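The Box from Lougher

The box had come on the Friday bus from Gresden and Marta did not open it until the next morning. She put her coffee on the windowsill and looked at the label. Lougher Street, 331, in her brother's handwriting. Under that he had written KITCHEN, and then crossed it out, and written nothing else.

Their mother had died in May. The house had taken until winter to sell.

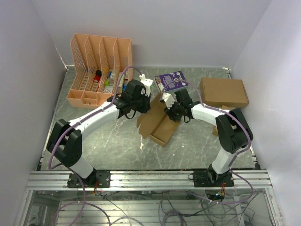

Ivars Rozīte
Fiction Contributor

She called him after the lid was open.

"It came," she said.

"All of it?"

"It's one box, Peter. Either it came or it didn't."

He was eating something. She could hear the fork. He said he had wrapped the gravy boat in a dish towel and that if it was broken she shouldn't tell him. She said she would tell him. He said fine.

She took the things out without looking at them much. The gravy boat was all right. There was the sugar tin and the recipe cards with the rubber band gone soft, and a coat button in an envelope. At the bottom was a bus schedule for Wanivport, 14 stops, with the one by the hospital underlined in pencil.

When it was all out she held the flap back and checked inside again.
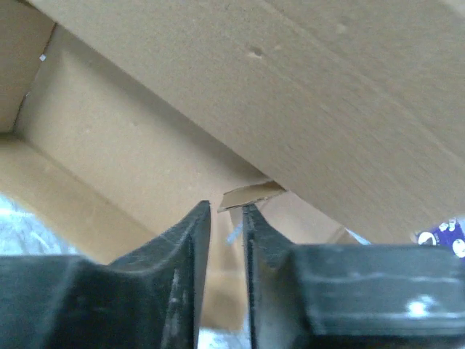
Cardboard, and a white speck near the corner.

"Is there anything else?" Peter said. He was still on the phone.

"What else would there be?"

"I thought I put the ring in."

"What ring?"

"The one from Zarnham. The cheap one. She wore it for dishes."

Marta ran her hand along the fold at the bottom. She turned the box over and hit it with her palm. Some dust came out. She told him it wasn't there and he said he would look in the car. Then he said he had to go, he was on at six, and she said all right.

She washed the gravy boat and put it on the shelf. It didn't match anything she had. She moved it to the next shelf down and it didn't match anything there. Her mother had paid 40 dollars for it, which in that house was a story that got told every Thanksgiving, and now Marta couldn't remember who it was supposed to be funny about.
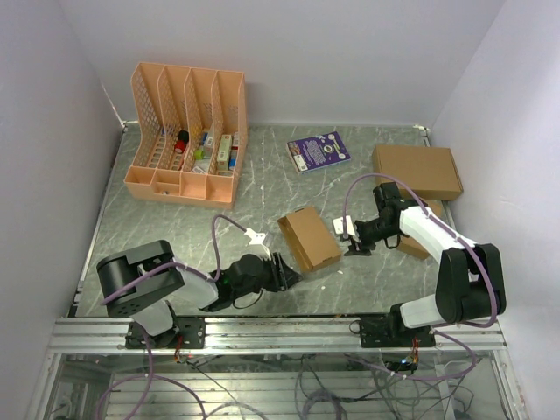 Her mother had never put anything away in her life. She set things down. There was a drawer in the Lougher Street kitchen for batteries and string and birthday candles, and when it filled up she started on the next drawer, and Peter and Marta grew up knowing that scissors were wherever you had last been angry about scissors. Marta had gone the other way. She owned an orange organizer with tall slots and a row of little compartments along the front, and she had always been a bit proud of it. But the slots were full of small stuff leaning on other small stuff, and the purple book with the spoons on it was lying next to it because she had set it down there. She looked at that for a while.

The phone rang again.

"It was in the ashtray," Peter said. "I must have taken it out of the box again. I don't remember doing it."

"Keep it, then."

"You sure?"

"You don't have to mail me a ring."

"I could drive it up."

She said the roads were bad past Gresden. He said they weren't that bad. She asked when he got off work and he told her, and she wrote it on the envelope with the button in it and went to see what there was to eat.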